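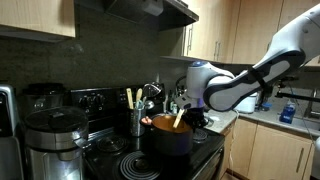 A pot of liquid or sauce on the front burner.

Lamisi Zakaria recorded most of her second album in the kitchen of a rented flat, and for a long time she didn't plan to tell anyone. Follilstead came out in November on the small label Tipoki, with a plain grey sleeve and no list of credits, and the first reviews talked about the sound of the room as if it were a church or an old hall. One writer guessed at a chapel in Wales. It was a kitchen with a tiled floor and a boiler that had to be switched off before every take.

"I liked the reviews, so I kept quiet," she says. "Then a student wrote to ask which chapel it was, and I felt bad."

The record has sold slowly and steadily since then. The first pressing was 375 copies, all gone by the new year, and a second has just arrived from the plant. It is a short album, nine songs in under forty minutes, and most of it is voice, nylon-string guitar and an old pump organ with two dead keys. Cecilia Kpodo plays cello on four of the songs and sings on the last one. There are no drums. Where a song needs a pulse it comes from the organ pedals, which creak, and which Zakaria decided to leave in after trying to record them quietly for most of a week.

Her first album, Cino, was made in the usual way. There was a studio, an engineer, a band of five and a budget that ran out before the mixing did. She still likes some of it. The title track is a fixture of her live set, and the two ballads near the end hold up well. But she says she can hear herself singing to the clock on that record, and when she listens to it now she mostly notices the places where she accepted the second take and moved on.

After the tour for Cino finished she stopped writing for the best part of a year. She taught guitar to children, played at other people's weddings and sold the electric she had used on the album. The new songs started with the organ, which she got from a school that was clearing its music room. It wouldn't fit up the stairs in one piece. She and Kpodo took it apart on the pavement and rebuilt it in the only room with enough floor, and so the kitchen became the place where things were written.

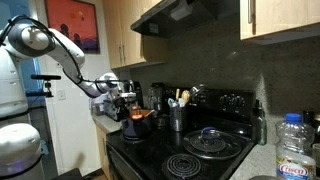 Two microphones and a blanket

The equipment was simple. Zakaria owned one good microphone and borrowed another, and a blanket hung over the window took the edge off the traffic. She recorded to a four-track cassette machine first and then to a laptop when the machine started to run slow. Two songs, "Zullo" and "Salt Road", are still the cassette versions. They are a shade under pitch, and anyone who tries to play along will need to retune.

"Zullo" is the one most people know. It was picked up by a couple of late-night radio shows and it has the nearest thing to a chorus on the album, a line of four notes that goes round and round while the organ shifts underneath. Zakaria wrote it in an afternoon and then spent a month trying to give it a middle section. Every version with a middle section was worse. The finished take is the demo, with Kpodo's cello added later and a second voice on the final verse.

Kpodo had her doubts about the cassette songs at first. She trained as an orchestral player and was used to hearing her instrument recorded from a distance in a large space. In the kitchen the microphone was close enough for her to knock it with the bow, and twice she did. "You hear the hair on the string, you hear me breathe in," she says. "I asked her to turn me down. She turned me up."

She came round to it when the mixes were finished. On "Ladder", the longest song here, the cello enters alone after the second verse and stays for nearly two minutes, and the roughness of the sound is what makes it work. A cleaner recording would have turned it into decoration.

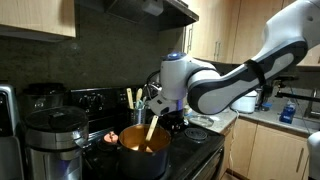 The words took longer than the music. Zakaria keeps her drafts in school exercise books, and for this album she filled several of them, with 74 pages given over to "Ladder" alone. Much of that is the same verse copied out with one word changed. She writes by hand and sings each version aloud before she crosses it out, a habit she picked up from an aunt who led a choir.

Follilstead itself is a place name she made up as a child for the far side of a railway line, where she wasn't allowed to go. It turns up in three of the songs and means something slightly different each time. In the opener it is somewhere to run to. By the last song, sung with Kpodo almost in unison, the narrator has lived there for years and is thinking about moving the furniture.

Playing the songs to an audience will be harder. The organ can't travel, and a sampled version sounded thin in rehearsal, so Kpodo has rewritten most of the organ parts for cello and a small harmonium. They plan to start with rooms that hold 100 people or fewer. The set will run through the album in order, with "Cino" and one of the old ballads as an encore.

A third record is already under way. Zakaria has five songs she is happy with and a sixth that she keeps taking out and putting back. She has moved since Follilstead was finished, and the organ came apart on the pavement a second time. It now stands in a hallway, where the two dead keys have become three.

The second pressing of Follilstead is out now on Tipoki.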